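Rastgate Clothing and Bedding Store
Progress report to the Moynihan Fund
Prepared by Treasa Mulcahy, 5th May

Spending

Of the 2260 awarded in October, 1000 has gone on shelving and storage boxes. The remainder is set aside for bedding and the second half of the year's rent. Receipts have been sent separately to Eamon Noonan.

Sorting and folding

The back bedroom at Rastgate is now the main room for clothes. T-shirts are spread out over the bed, checked for marks and worn seams, folded and put away by size. Shirts that fail the check go to Enda Mac Carthaigh for rags. We had hoped to use the front room as well, but the damp there has not been dealt with and the landlord has yet to give a date.
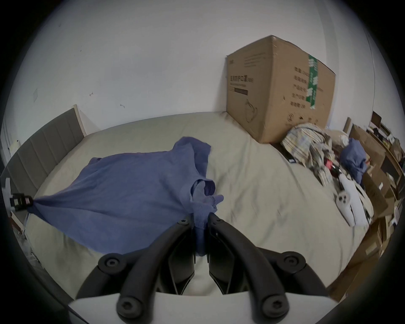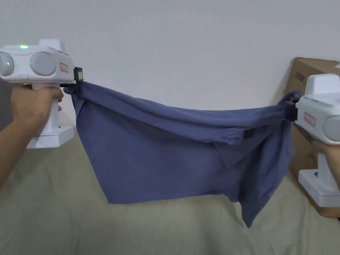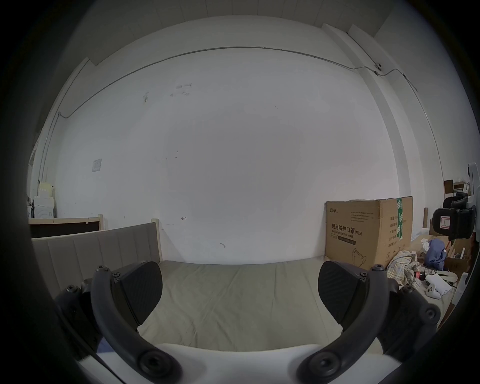 Photos: Rastgate Clothing and Bedding Store. The blue T-shirt is in the first two.

The bed is a good height for folding and takes a full-size shirt laid flat, so we no longer plan to buy a table. The bedroom wall has scuffs and specks on it and will be painted once the shelves are up. Khurram Awan has priced the paint at 53.

Clothes given out

Since the last report we have made up 18 parcels for families in Groldale and Ollow. Children's sizes go quickly. Adult T-shirts are still coming in faster than they go out, and we have asked both drop-off points to hold them back until the end of the month.

Still to do

Labels for the shelves have not been ordered. The size list needs retyping, as the present one leaves out the teenage sizes. Tomás Moynihan has asked to visit before the next payment and we have offered him any weekday morning.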